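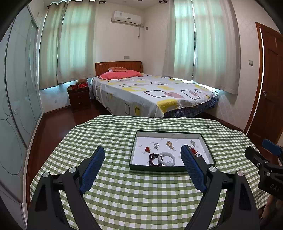

Le couvercle vert et ses trésors, sur la nappe à carreaux de la chambre du fond.

Les bijoux du couvercle vert

Bienvenue dans cette petite galerie ! Je la promettais depuis un moment à la famille, et surtout à ma cousine Ursina Gisler, qui m'écrit à chaque anniversaire pour savoir si j'ai enfin trié les bijoux de tante Odile. Eh bien oui, je m'y suis mise le 24/05/2023, dans la chambre, avec la nappe vichy verte et blanche sur la table (je ne pose jamais de bijoux sur le bois nu, j'ai déjà rayé une broche comme ça et je m'en veux encore).

Pour ceux qui débarquent : ma tante rangeait ses parures un peu partout. Dans les poches des manteaux, dans une boîte à biscuits, dans le tiroir de la machine à coudre… J'ai tout rassemblé au fil des mois et j'ai gardé à part ce que j'aime le plus, ou ce qui me raconte quelque chose. Le reste dort dans des pochettes en tissu, et on en reparlera en July comme dirait mon neveu qui apprend l'anglais - en juillet, donc, quand tout le monde sera là.

Le plateau, c'est un couvercle de boîte tout bête, peu profond, vert foncé dehors et blanc dedans avec des petits logos imprimés. J'avais acheté un vrai présentoir en velours chez Durar, très joli, très cher, et les perles y disparaissaient complètement. Sur le fond blanc on voit tout de suite ce qu'on a, et les bords empêchent les petites pièces de filer sous le lit. Je l'ai adopté !

Le bracelet de jade blanc
C'est lui que je place toujours devant. Un jonc tout simple, sans fermoir, que ma tante mettait pour aller au marché comme pour aller aux mariages. Il est trop petit pour moi (j'ai essayé avec du savon, avec de la crème, avec un sac plastique, rien à faire), alors il ira à celle de la famille qui a les mains fines. Ursina, je pense à toi.

Le bracelet de perles sombres
Enroulé juste à côté du jade. Selon la lumière je le trouve violet ou carrément bordeaux, et nous ne sommes jamais d'accord à la maison sur sa couleur. Il a été renfilé il y a deux ans par l'atelier Dela Peña, qui a fait un travail impeccable avec un nœud minuscule. Je le porte en hiver, avec un gros pull gris.

Les broches
Ah, les broches ! Ma faiblesse. La petite rouge est la première qu'on m'ait laissée toucher quand j'étais gamine. L'argentée, sa voisine, je la vois bien sur un revers de veste noire, et la dorée très ouvragée, au milieu, faisait la fierté de ma tante : elle la sortait pour le concert annuel de la chorale et la remettait dans son papier de soie le soir même. Je l'ai notée sous le numéro 84 dans mon cahier, avec une étoile à côté.

Le cordon noir à nœuds
Long, souple, facile à mettre. Ma tante l'appelait « mon collier de voyage » et elle l'emportait partout, même en cure à Pancombe où elle ne sortait pourtant pas beaucoup. Je le laisse toujours à droite du plateau, étalé, sinon il s'emmêle avec ses voisins et je passe la soirée à tout défaire avec une épingle.

Les perles et la petite breloque
Je les ai regroupées du même côté. La breloque rouge et or vient d'une fête de village, je crois qu'elle a été gagnée à une loterie, et je l'aime autant que les pièces plus sérieuses. Les perles, je les essuie avec un chiffon doux après les avoir portées, jamais de produit. Et puis le pendentif, un peu plus bas, que ma mère voudrait transformer en boucle de ceinture (on en discute, on en discute…).

Le plateau dans la chambre
J'aime bien voir aussi la pièce autour : le couvre-lit à carrés colorés, le volant écossais bleu, le dosseret en bois, la table de nuit avec sa boîte rouge. Les voilages blancs laissent passer juste ce qu'il faut de jour, et pour choisir un bijou c'est tellement mieux qu'une ampoule ! L'armoire coulissante à vitres dépolies, avec ses dessins au trait, était déjà là quand nous avons pris l'appartement, et je m'y suis attachée. 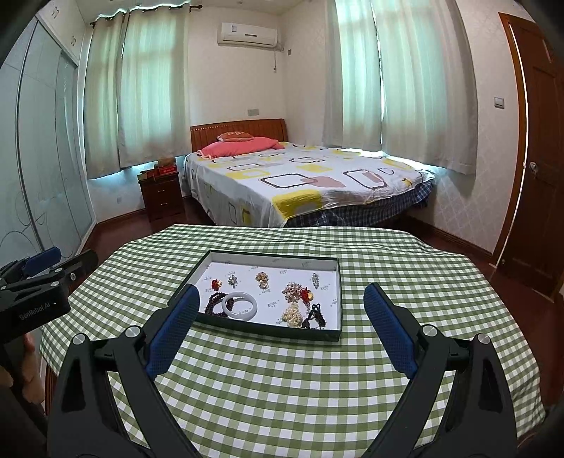

Ce qui reste à faire

Recopier le cahier au propre, d'abord. J'ai commencé l'inventaire sur le logiciel Fetinitz et j'ai perdu la moitié de mes notes au bout d'une soirée, donc retour au papier et au crayon. Ensuite, faire regarder le fermoir d'un sautoir qui n'est pas sur cette page, et acheter de nouvelles pochettes (Durar en vend des bleues, je me laisserai peut-être tenter).

Si quelqu'un dans la famille reconnaît la broche dorée sur une vieille photo de mariage, écrivez-moi ! Je cherche à savoir qui l'a offerte à tante Odile, et ma mère et moi avons chacune notre version. Je compléterai les légendes à mesure que les souvenirs arrivent.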